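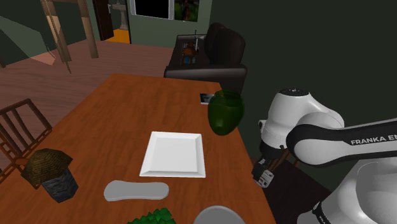
Guoqing Yan wrote in to ask how a robot arm that never moved could be logged as having finished its job, and whether the same thing could happen on real hardware. Great question, and it arrived with so many others like it that we've put the whole story on one page.

Otby tabletop stall: frequently asked questions

What went wrong, in short?

In some of the Otby household rooms, the arm stayed in its starting pose for a whole run and the run was marked complete. The task could be as simple as moving one object onto the plate. The plate stayed empty, the gripper stayed unladen in the air beside the table, and the results page showed a nice green tick. Two separate faults had to line up for that to happen, and we've fixed both.

How many runs were affected?

We replayed 815 runs from May and found the stall in 80 of them. All 80 had been counted as successes. If you quoted a score from that batch, please use the corrected table on the downloads page.

What was the first fault?

Double padding. Prilo, our motion planner, wraps every object in an invisible safety margin so that the arm keeps a respectful distance. Plasar, which builds the rooms, had started writing a margin into the object files as well. Each was doing something sensible! But Prilo didn't know the shapes it was loading had already been padded, so it padded them again.

For a small object in the middle of the table, you would hardly notice. For something wide like the green vase, placed on the same side of the table as the arm, the swollen shape could reach out far enough to touch the gripper's starting position. Prilo then decided the arm was already in a collision and refused to plan any motion at all.

Isn't refusing to move the safe choice?

Yes, and we're keeping it. A planner that believes it is touching something should stay put until it gets a better picture of the world. We had no complaint about that half of its behavior. The trouble started with what it told everyone else.

So what was the second fault?

When Prilo refused, it handed back an empty list of moves. The program that carries out the moves went through the list, found nothing left to do, and reported that it was done. The scoring step trusted that report whenever the object check timed out, and in crowded rooms the object check timed out quite a lot.

This is the fault we lose sleep over. A stuck arm is a nuisance in a simulator. A stuck arm that says everything went fine is a safety problem anywhere, and I'm very glad we met it in a rendered living room first.

Could it have reached a physical robot?

The double padding, no. Plasar room files are only ever loaded in simulation. The empty-list fault, yes, in principle. The code that carries out moves is the same in both places. We went through the lab logs we have and found no case of it, but we're treating the possibility as real. If you run that code on hardware, update before your next session.

Who spotted it?

Custódio Torres, while looking for something else entirely. He was comparing run times and wondered why a handful of runs were so beautifully quick and smooth. He opened one, watched the arm do nothing from first step to last, and opened another. We had a cause for the padding by 7 that evening. The reporting fault took longer, mostly due to us looking in the wrong program.

Why didn't the nightly tests catch it?

Xie, the nightly test runner, used a small set of tidy rooms with the tabletop objects kept well away from the arm. The margins never reached the gripper, so there was never a refusal to catch. Xie also checked only that each run ended with a status. It did end with a status. It was the wrong one.

We have since added seven crowded rooms to the nightly set, each with a large object close to the starting pose, and one test where planning is impossible on purpose and the only passing result is a reported failure. I love that test. It has already caught a mistake in a branch we were about to merge.

What exactly changed in the fix?

Plasar no longer writes margins into object files. Prilo now reads a padding field and stops with an error if it finds a margin it didn't add itself. An empty plan comes back as a failure with a reason attached, and the program carrying out the moves will not accept an empty list from anyone. A run whose object check times out is now marked "unknown" and left out of the score until a person has looked at it.

Do I need to rebuild my rooms?

If they were exported before the fix, yes. Run the export again with the current Plasar and the padding will be gone. Object positions, materials and lighting all stay as they were. Custom rooms work the same way, though if you edited margins by hand you should check those files yourself – the exporter will warn you and then leave them alone.

Can I just move the big object farther from the arm?

You can, and the arm will probably start moving again. Please don't stop there, though. You'd be hiding the padding fault and leaving the reporting fault exactly where it was, ready for the next room.

How do I check my own logs for the stall?

Compare the joint angles at the first and last steps, and look at the largest change anywhere in between. In a stalled run, all of it is zero or as close as the log's precision allows. The check script on the downloads page does this for a whole folder and prints the names of suspicious runs. It doesn't change any files.

My scores dropped after the update. Is something broken?

Most likely you're seeing the real number for the first time. Look for runs marked "failed, no plan" and compare them with your old results. If you find a drop with none of those in it, we'd love to see the log, so do send it over.

Where do I report something similar?

Use the faults form and attach the room file, the run log and the Prilo version. Reports of arms that don't move are very welcome, even if you think you set something up wrong. Two of the reports we got in May were exactly this stall, and both people had apologized for wasting our time. They hadn't wasted a second of it!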